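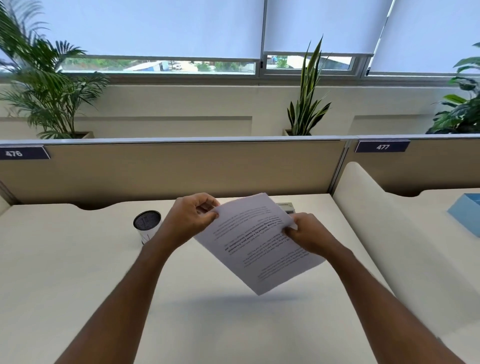 The town of Stinddale had lost its goat again, and it fell to me to write the apology.

I work for Kodex, the firm that handles correspondence for small towns that can't afford to be sorry on their own. Stinddale was my account. I had never been there. I knew it had a river, a bakery and a bridge, and that it owned a goat, Kidik, who had been voted into the office of Honorary Greeter some years back and took the job as permission to go anywhere.

This time she had gone to Stasiv, the next town over, and eaten the flower bed in front of the library. Stasiv wanted a letter. Stasiv always wanted a letter. The last one had run to 11 pages and had been returned with corrections.

14 comments

"Keep it short," my supervisor said. "And don't admit to the goat."

"They have her," I said. "She's in their parking lot."

"Don't admit she's ours."

I wrote that Stinddale deeply regretted any flowers. I took out "any" and then put it back. By lunch I had a draft that regretted so evenly in all directions that you could have sent it to a widow or a gas company. My supervisor read it standing up and said it needed warmth.

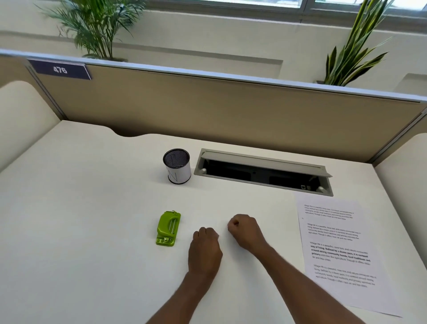 Warmth was not a thing Kodex kept in stock. We had a style guide and a drawer of phrases, and the nearest phrase to warmth was "in the spirit of our shared drainage." I sat behind my beige partition, under a navy plate that said 476, and tried to think like a person who had loved a flower bed. I thought about my aunt's, which had been mostly gravel. Then I thought about Kidik, who had walked 23 miles on her own initiative, which was more than I had done for anything since college.

So I called Stasiv. This is against the rules — you're supposed to let the letter do the talking, at the hourly rate. A woman at the library picked up on the first ring.

"I'm calling about the goat," I said.

"Which one?"

I looked at my notes, which had prepared me for one.

"There's a second goat?"

"Ours," she said. "He's been in Stinddale since Friday. We assumed you people had noticed."

I said I would look into it. I called Stinddale, where the clerk put the phone down on what sounded like a counter and was gone for a long time.

"There's a goat in the bakery," she said when she came back. "We thought it was Kidik. We've been giving her raisin bread."

"Him," I said.

"Well, he likes it."

What followed was the busiest afternoon of my career. Stasiv withdrew its complaint and then, on advice, filed it again. Stinddale sent Stasiv a bill for 600 dollars' worth of raisin bread. Both towns asked for an apology, and as Stasiv had no one on retainer, Kodex took them on too, at a discount, and gave the account to me.

I apologized to myself until five. I was hard to please. I sent back my first letter for tone, and I let my second sit unopened for an hour so I'd know how it felt. 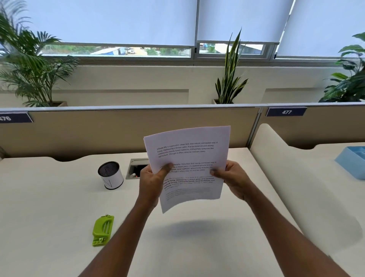
The Exchange

They traded the goats back in May, on the bridge, at 21 minutes past noon, because the bakery wouldn't close before then. I took the day off and went. Each town had brought a rope, and each goat was walked to the middle and turned loose with a short speech that I had written, so I moved my lips along.

Kidik looked at the other goat. He looked at her. Then the two of them went down the bank together and started upriver, away from both towns, at a good steady pace.

The woman from the library and the clerk from Stinddale leaned on the rail and watched them go. After a while they both turned around and looked at me.

I got out my pen.

38 comments 112 shares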